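4. Running the clutter evaluation

This section explains how to repeat the table-top placement test with the Kesteseo policy in simulation. It assumes that you have finished section 3 and that the Wornix scene package loads without errors. If you only want the trained weights, go to section 6.

The test measures how well a policy picks up a named item and puts it in a named place when other items are on the table. We run each policy in the same 159 layouts, two attempts per layout. The training set has 2,708 demonstrations, all made in simulation by Signe Sæther and Tormod Hellström. None of the test layouts was used in training.

4.1 Before you start

1. Close any viewer window left open from section 3. Two viewers on one graphics card will slow the physics step and change the timing of the gripper.

2. Open the run settings and set the layout list to "clutter". The default list is "sparse" and gives higher scores, so results from the two lists must not be mixed in one table.

3. Set the seed. We used the same seed for every policy in the report. Write it down with your results.

4. Check that both views are switched on. The policy reads both at every step, and a run with one view missing will still start.

Caution: do not move the base of the arm to get a better view. The policy was trained with the base in one position - even a small shift makes it close the gripper beside the item.

4.2 Checking the layout

5. Load the first layout and pause before the policy takes control. Step through a few moments by hand and look at both views. The arm, the bowl, the plate and the watermelon should all be on show.
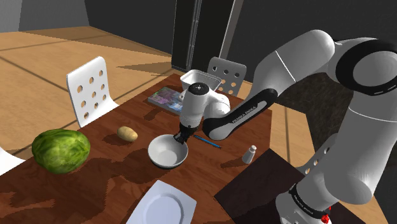
The bowl and the square plate are in both views.

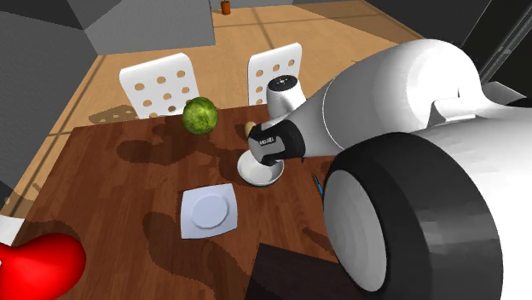 Can I use my own items in place of the ones supplied?

You can, as long as each new item has a collision shape and a mass. Put it in the items folder, give it a plain one-word name and add that name to the word list. Scores from a changed item set should be reported separately, as they can't be compared with ours.

6. If an item is sunk into the table or hangs above it, reload the layout once. If the fault stays, delete the cached collision shapes and load it again.

7. Set the shadows to "on". Lovisa Lundgren found during the May runs that policies trained with shadows did worse when they were turned off, mostly on pale items.

4.3 Running the test

8. Start the run from the first layout. The instruction for each attempt is read from the layout file and printed in the log.

9. Leave the machine alone until the run ends. The log is written after every attempt, so a run that stops early can be continued with the resume setting.

10. When the run is complete, open the summary file. Each attempt is marked "placed", "dropped", "wrong item" or "timed out".

Note: an attempt counts as "placed" only if the item is at rest in the target and the gripper has let go. A pen leaning on the rim of a bowl is marked as dropped. Sylvain Renaud argued for a softer rule and the old one is still in the code under "loose", but the figures in the report don't use it.

4.4 Comparing two policies

11. Run both policies on the full list with the same seed. Don't stop the weaker one early.

12. Use the compare script on the two summary files. It pairs the attempts by layout and lists those where the outcomes differ. Read this list before you look at the averages - a policy can gain on large items and lose on thin ones, and the overall score will hardly move.

13. Save the log, the summary and the settings file together. Reports sent to Roald Engebretsen without the settings file will be returned.

Section 5 covers the same test with the Numton controller.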